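December 19, 2022
Cup and bottle station, Solurness room

Three plastic cups at the back of the white table, by the wall: lime green, pale blue, pink. Bottle over the pink one.

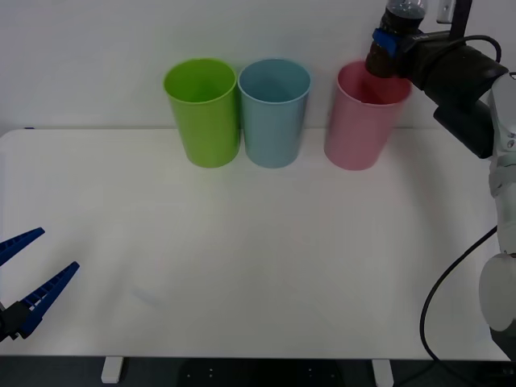

Cups
Same set as in October. Tare weights are on the Sepp sheet, row 14. Reweigh after each wash; the pink read 2 g high last time and I put that down to water under the rim. Keep the gap between blue and pink, the green and blue can stay close together.

Bottle
Dark bottle, blue band at the middle. Fill mass before the first pour 1,182 g, bottle and cap included. Cap off before weighing from now on. Log number 313.

Open
Aušra Grigaitė has the good scale in Dostville until the new year. Use the old one, zero it on the table and not on the shelf.
Wipe down the tabletop at the wall side.
Order spare cups from Stulance, same shape.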